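**February 2026** - The Ganby Institute has completed the first stage of a comparison of grippers and wrist-mounted cameras for handling stone slabs. The work was carried out in simulation by its automation group in Palma, under the direction of Zulema Durán.

Three gripper designs were tested with the same arm and the same controller, Todotum. Each design was given 400 attempts at approaching and holding a slab, with surface textures ranging from dark granite to white marble. The best result, 376 successful holds, came from a parallel gripper with flat fingers. The two remaining designs lost most of their attempts during the approach, when the wrist camera had a narrow view of the work surface.

According to Durán, polished black granite gave the camera the most difficulty. "The controller finds an edge easily where a dark slab meets a light one," she said. "Between two dark slabs it hesitates, and the approach slows down." Lighting and camera angle will be varied in the next stage.

Tadeo Painemal, who is responsible for the physical trials, confirmed that these will begin in October at the Gokmont site. The parallel gripper will be tested first. A full report, including camera settings for each run, will be issued to partner workshops after the physical trials close. 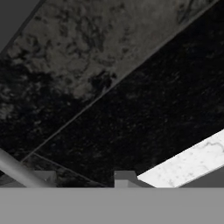

When will the physical trials begin?

They are planned for October at the Gokmont site, starting with the parallel gripper.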